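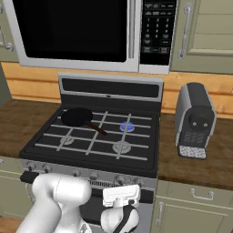
Could a robot cook your tea tonight and then wash up afterwards? Lots of people would love the answer to be yes! The real answer is "a bit of it, sometimes", and finding out which bits is the fun part. One good way for a robot to learn its way round a kitchen is inside a computer, in a pretend kitchen where every cupboard, pan and knob has been drawn by a program. Look at the cooker in this one. The frying pan is at the back on the left, but the little blue flame is at the back on the right. You spotted that in a blink, and you know that if you wanted to heat that pan, something would have to change. A robot has to work it out step by step. Which ring is lit? Which ring is under the pan? Which of those dark knobs along the front belongs to which ring?

Why knobs are so tricky

Try this with a jam jar. Put your finger and thumb on the lid and turn it. Easy! Now try again wearing thick woolly gloves, with your elbow tucked against your side. It's much harder, and that's a little closer to how it is for a robot arm with two straight fingers. It has to reach the right spot, squeeze hard enough not to slip, and twist without bumping the knob next door. If it's a finger's width too far to the left, it could turn on the wrong ring.

Why practise in a pretend kitchen?

Because nothing can burn down! A pretend pan can be dropped 300 times and it never gets a dent. The computer can also put everything back in its place in a moment, which is a lot quicker than tidying up a real kitchen (ask any grown-up).

Zsófia Farkas builds pretend kitchens for a robot team in Nurnovholm. In July her team gave their robot one job to practise: turn off a cooker ring. It had 3350 tries and got it right in 1792 of them. That's a bit more than half. Would you want a helper who turned off the cooker only half the time? Zsófia wouldn't either, so the robot is still practising — and each time it goes wrong, her team learns something about why.

The jump to the real world

Real kitchens are full of surprises. Knobs get greasy. Sunshine bounces off shiny metal and confuses cameras. Somebody leaves a tea towel where it shouldn't be, or the cat walks in. A robot that's brilliant in the computer can get in a terrible muddle the first time it meets a real cooker, so engineers keep changing the pretend kitchens. They swap the colours, move the pans and dim the lights, and the robot gets used to things being different.

So what can machines do already?

Some homes have robots that vacuum the floor, and some gardens have robots that mow the grass. Washing machines and dishwashers are clever machines too, though you still have to load them. Robot arms can do all sorts in factories, where things usually turn up in the same place every time.

Folding a jumper, cracking an egg and clearing a messy table are much harder. Robots have managed jobs like these in tests, but often slowly, and they can get stuck when something unexpected happens.

Have a go yourself

You need 2 people, a table, a plastic cup and a spoon. One of you is the robot and closes your eyes. The other gives the orders, such as "hand forward" or "close fingers". Can you get the spoon into the cup? Swap over and see whose orders worked best. Watch out for words like "there" and "a little bit" — a robot with its eyes shut has no idea what you mean!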